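From our pottery evenings: the spring glaze order

Dear members, the clay from Tundel has come and it is already on the shelf beside the big sink. Please take from the open bag first. The price for one bag stays the same as in March, so the fee for the course also stays the same.

We have changed one thing with the glazes. The cream glaze from Kulter was often too thin at the rim, and several of you told me you were not happy with it. I ordered 2 jars from Saltar for a trial. It goes on thicker and needs more time to dry -- please do not put a second coat before the first one is dull to the eye. 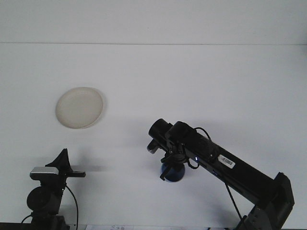

Can I use the new glaze on plates that we will eat from?

Plates and bowls are fine with it, if the piece has gone through the full glaze firing. For the low firing we keep the old rule, and those pieces are only for decoration.

The kiln is full until the end of the month. If you have a wide plate, write your name on the list at the door, as it takes the place of many cups. The shelf is 40 cm wide, and larger pieces we cannot fire. Tools which you borrowed over the winter can go back in the gray box -- also the small sponges, please.

With friendly greetings,
Ilango Kaimal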